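Darf ich mit 40 Leuten in einer Altbauwohnung feiern?

Hiếu Tô
Im August werde ich dreißig und wollte in der Wohnung feiern, dritter Stock, Holzbalkendecke, Baujahr irgendwas mit Kaiser. Wenn mein Nachbar oben niest, schwingt bei mir die Lampe. Meine Hausverwaltung (Nanum) antwortet auf die Frage nach der Traglast mit dem Hinweis auf die Mülltrennung. Muss ich mir Sorgen machen?

Hamdy
Üblich sind bei Wohnräumen um die 200 Kilo pro Quadratmeter, bei alten Balken auch mal weniger. Vierzig Leute, die verteilt herumstehen und über Mieten jammern, sind meist kein Drama. Vierzig Leute, die im selben Takt hüpfen, sind eine andere Lastannahme. Verbindlich sagt dir das nur ein Statiker, der die Balken gesehen hat. 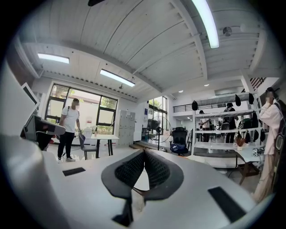
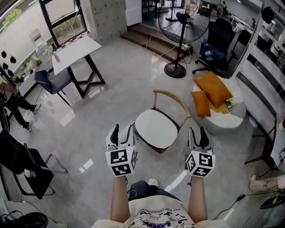 Also: Tanzfläche weg von der Raummitte, Getränkekisten an die tragende Wand, und wenn der Putz unten schon Risse hat, lieber gleich in den Hof. Frag die Verwaltung schriftlich und mit Frist, das wirkt gelegentlich.

Usine
Bei uns waren mal 60 drin, hat gehalten. Altbau hält alles.

Skenix
@Usine: bis er es nicht mehr tut. Und Hiếu, ab 22 Uhr ist deine Decke sowieso das kleinere Problem. Zettel ins Treppenhaus, den Nachbarn oben einladen.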